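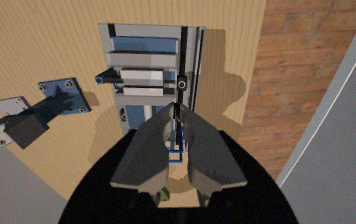 Home Projects Staff Library Contact

Filed under: Student Research, Human Movement

Approach Angle and Placement in Under-18 Penalty Kicks

Silvia Jelínek

This report examines whether the angle of a player's run-up affects the placement of a penalty kick. The study was undertaken with the Bidberg junior soccer program in October. Nineteen players took part, and 200 kicks were recorded against an unguarded goal. Each player nominated a corner before beginning the run-up.

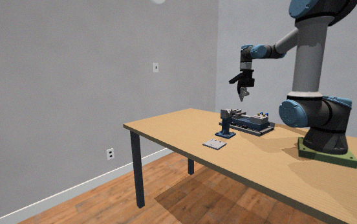
The kicking leg was treated as a chain of rigid segments, with movement permitted at the hip, knee and ankle. Soft tissue was ignored. An industrial robot arm is arranged on similar lines, with a tall upright link above the base joint and a forearm link angled down to the wrist. The hip, however, travels forward with the player, and the model was adjusted to allow for this.

Run-ups were classed as straight or angled according to chalk marks laid on the turf. Kicks struck with the non-preferred foot were excluded before the total was taken.

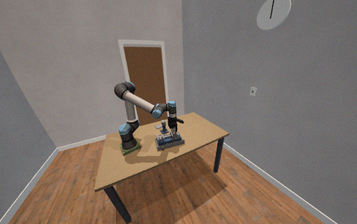
Of the recorded kicks, 122 entered the nominated corner. Angled run-ups produced the better placement overall, although the difference narrowed when the Kultar squad's results were considered separately. Several of its players favour a short run-up, and the straight class was therefore unevenly filled.
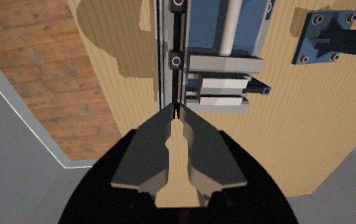 The absence of a goalkeeper remains the principal limitation. It is recommended that any further trial include one, and that players be tested late in a training session as well as at its start. The author thanks Tshepo Swanepoel for supervising the project and for access to the ground.

Comments (2)

Gökçe: Were left-footers analysed on their own? Our under-16s show a clear preference for one side.

Lastus: Would like to see the keeper version. Straight run-ups are harder to read, in my experience.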